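FOR RELEASE IN JANUARY

Jenimholm Retires the Naked Cup

Company's new black sleeve fits hot cups and cold ones, ending a long and slightly damp argument

Jenimholm, the maker of paper goods for coffee counters, said this month that it will begin selling a single black cup sleeve meant for both hot and iced drinks. The product is called the Usik. It is a band of card that goes around a cup. The company would like everyone to remain calm.

Until now, cafes that cared about their customers' fingers have stocked sleeves for hot drinks and left iced drinks to fend for themselves. A hot coffee goes out dressed. An iced tea goes out in nothing but its own condensation, along with a fistful of napkins the customer did not ask for and will later find stuck to a phone.

"We spent 2 years on a cardboard tube with no ends," said Gráinne Fahy, who heads product development at Jenimholm. "My family has stopped asking what I do. I still bring it up at dinner."

The Usik starts flat and pops open with a squeeze. It grips the tapered wall of a paper cup, and it also grips the slicker wall of a clear plastic one, which turned out to be the hard part. Early versions slid down iced cups at a stately pace and came to rest on the table, like socks. The final version has a slightly rough inner face and a seam glued at an angle the company describes as "confidential" and Fahy describes as "a bit crooked."

Jenimholm has been showing the sleeve at coffee tables in offices and showrooms before it goes on general sale.

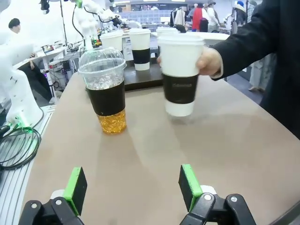 Black was chosen after a longer discussion than the subject deserved. Kraft brown, the usual color, was felt to say "coffee" so loudly that people would not put it on anything else, and white disappeared against white cups. Black looks the same whether it is wrapped around a clear cup with a domed lid, ice showing above the band and amber liquid below it, or around a plain white paper cup held just above the table in somebody's hand. It also goes with a dark suit jacket, for customers who dress to match their beverages. The sleeve is short enough to leave part of the drink in view, a point on which the iced tea people were firm.

The sleeve can be printed in one color. Jenimholm recommends something quiet. Previous customers have asked for full menus, a map with parking, and in one case a poem, and the company printed all of them, but it wants it known that nobody reads a sleeve for longer than it takes a lid to go on.

Bernadette Ó Ceallaigh, who runs the two Lynch coffee counters, has been using the Usik since the fall. She said the change has given her back a shelf.

"I used to keep hot sleeves, and then a stack of napkins for the cold cups, and then a bigger stack of napkins for when the first stack got wet," said Ó Ceallaigh. "Now I have one box. The staff put a sleeve on everything. I caught one of them putting a sleeve on a jar of spoons. It looked nice, so we left it."

Her counters still send some cups out bare, for customers who would like to feel their drink directly. Jenimholm respects this choice and does not understand it.

The company also tested the sleeve on its own employees, roughly 60 of whom were given iced drinks and asked to carry them to meetings. The chief finding was that people with free drinks are in no hurry to get to meetings. A second finding was that left-handed drinkers prefer the seam on the other side, a problem the company solved by suggesting they turn the cup around.

Asked what comes next, Fahy mentioned a carrier for mixed orders, the kind where one cup is tall, one is short and one has a dome that refuses to fit under anything. Work has begun. She declined to give a date, saying only that the prototype currently holds three cups very well and the fourth with what she called "reluctance."

Availability

The Usik ships in sleeves of sleeves, a phrase the sales team has asked the company to stop using. Cafes may order packs of 100, flat, in black. Custom printing adds 30 days to an order. A single size covers the common small, medium and large hot cups and the matching cold cups. It does not fit mugs. Please do not write in about mugs.

Orders go through Urero, which distributes Jenimholm's lids, stirrers and trays, and which has agreed to send a sample pack to any cafe that asks before the end of January. The pack includes an instruction card. The instructions are one line long and the line is "Squeeze, then slide up from the bottom."

About Jenimholm

Jenimholm makes lids, sleeves, stirrers and carry trays for cafes, offices and people who run the coffee table at events. Its products are held by many and remembered by few. The company is content with this arrangement, though it would not say no to an award.

Press contact: Gráinne Fahy, Product Development, Jenimholm. Calls are best after 10 a.m., once she has had a cup of something.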